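The Ketilsson Clock

By Liya Habte

My aunt Huguette's clock was supposed to strike when somebody in the family was about to die. It did not strike otherwise. It had not told the right time since before I was born, and it lived on the landing at Skaveck Road with its hands at twenty to five, and we were brought up to go past it quietly.

I had my doubts early. When I was nine I asked my mother how many times it had been heard, and she said, "Enough." I asked who had heard it. She said Huguette had, mostly. I asked whether Huguette had mentioned it before the person died or afterwards, and I was sent to lay the table.

So when Huguette rang me in May, thirty years on, and said the clock had struck in the night, I asked her what she had eaten.

"A boiled egg," she said. "It struck twice, Liya."

"What does twice mean?"

"It's never done twice before."

"Then how do you know it means anything?"

She breathed at me down the phone for a while. She was eighty-four and had a very expressive way of breathing. Then she said that Colleen was coming at the weekend and that I might like to be there as well, if I could spare the time from whatever it was I did.

What I did was read insurance claims for a firm called Lanero. I read them all day and I was good at it. People think the job is catching liars, but you get very few proper liars. Mostly you get somebody who was out when the pipe burst and has since worked out, quite sincerely, what the bang must have sounded like. I had 141 open files that spring and I would have said there were five people in them who knew they were making it up.

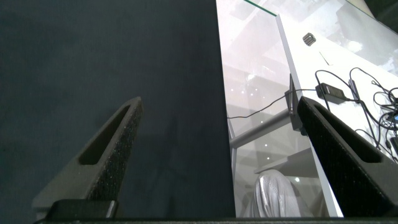 Dark cloth, close to.

I took the train to Kedgate and walked up from the station. Colleen Lapointe was already there. She was my cousin on the other side of things, a large anxious woman in a good coat, and she believed in the clock in the same way she believed in cholesterol. She had put a blanket over it.

"So it can't go off," she said.

"Does that stop it?"

"Well, it hasn't gone off."

"It hadn't gone off for eleven years without the blanket."

"Don't start," said Colleen.

Huguette was in the front room with her feet on a stool. She looked well. I thought she looked rather better than she had at Christmas, and I said so, and she seemed put out. She had got her papers in order. They were in piles on the sideboard, and each pile had a name on it, and I could see from the door that mine was the thinnest.

We had lunch. Huguette told us about the time it had struck for her father, which I knew, and the time it had struck for poor Edie, which I also knew, though the last time I had been told it Edie was in hospital and now she was at sea. I pointed this out. Huguette said she had been in a hospital ship. Colleen kicked me under the table and got the stool instead.

"And Uncle Bernard?" I said. "Did it strike for him?"

There was a silence.

"I was away," said Huguette. "I was in Lyme Regis that week."

"So it may have struck."

"It certainly struck. I just wasn't here."

I have seen that sentence, or its twin, on a great many forms. I ate my potatoes.

After lunch a man called Tyson Pelletier came about the clock. I had arranged this and had not told anyone, which I admit was not kind. He had a van and a canvas roll of tools and he charged 37 pounds to look, and more if he found something. He stood on the landing and took Colleen's blanket off and folded it and handed it to her, and she held it against her chest the whole time he was there.

"Ketilsson," he said, with his torch on the dial. "You don't see many. He wasn't much good."

"It's two hundred years old," said Huguette from the foot of the stairs.

"More like 100," said Tyson. "They put the old-looking face on to sell it. Sorry."

I had expected to enjoy this more than I did. Huguette had hold of the banister with both hands. She said that her grandfather had carried it from the docks on his back. Tyson said he could well have done, it wasn't heavy, there was hardly anything in it.

He took the hood off and had a look, and then he took a good deal more off, and asked if he could have a table. We gave him the one in the spare room. He worked there for most of the afternoon with the door shut and a radio going. Colleen made tea three times. At one point Huguette said, to the window, that she had never let a stranger touch it, and that if it went badly she would not blame me in particular.
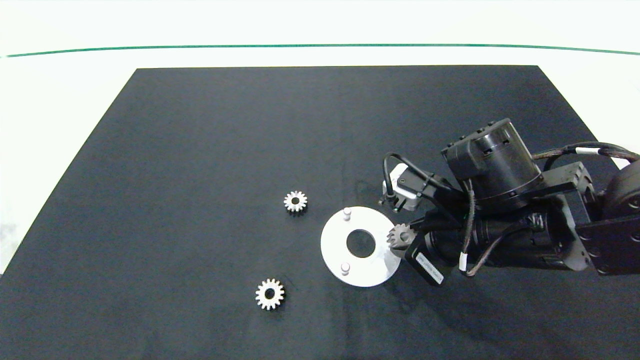 Kedgate Writers' Circle - Short Fiction Group

When he came out he was wiping his hands. He said the striking side was worn and that something which should have held was holding only some of the time. A heavy tread on the landing might do it, or a lorry, or a change in the weather. There was no saying when.

"So it does strike," said Huguette.

"It can do. On its own, yes."

"On its own," she said to me.

"Because it's broken," I said.

"Nobody said it wasn't broken."

"You've had a lorry, Aunt Huguette. You've had a lorry go past."

"At ten past three in the morning?"

"Lorries do go past at ten past three in the morning. It's when they like to."

Tyson said he could fix it or he could leave it. If he fixed it, it would keep time and strike the hours like any other clock, and it would cost 676 pounds. He wrote this on the back of a card. If he left it, it would go on as it was. He looked at me while he said this, as the person who had rung him. I looked at Colleen, who looked at the blanket.

"Leave it," said Huguette.

He put it all back together. I paid him the 37 pounds at the van and asked him whether, in his opinion, there was anything odd about it. I don't know why I asked. He thought it over for longer than I liked. He said the odd thing was that it had any strike left in it at all, but old clocks were like that, and did I have change for a fifty.

I stayed the night, in the spare room, which smelled of oil. I slept badly because I was listening, and I was annoyed to be listening. Just after two I got up and walked up and down the landing as heavily as I could in bare feet. I jumped, once. The clock did nothing. Colleen opened her door and asked what on earth I was doing and I said I had cramp.

In the morning Huguette was up before either of us and had made porridge. She went through the piles with us one at a time. It was very thorough and took until noon. The clock was to come to me.

"You'll look after it properly," she said. "Colleen would only smother it."

Nobody died in May. I noted that down, as I would have for a file. Nobody died in June either, and I rang Huguette at the end of the month to say so, more or less, and she said there was no need to gloat. Then a letter came from a solicitor in Kedgate, dated 21/07/2022, to say that a Mr Garnet Bélanger had died, whom I had to look up. He was a second cousin of my grandfather's. He had been ninety-seven. None of us had ever met him, and he had left Huguette a barometer.

She rang me before I could ring her.

"Well," she said.

"That's ten weeks. It's ten weeks later and he was ninety-seven."

"It struck twice."

"What's that got to do with it?"

"Second cousin," said Huguette.

I told her that you could not work it out backwards like that. I told her about the pipes, and the people who were out when they burst. She let me go on for some time. I could hear her kettle coming up to the boil, and behind it, a long way off in the house, nothing at all, though I did stop talking for a moment to make sure.

Then she asked whether I knew anyone who wanted a barometer.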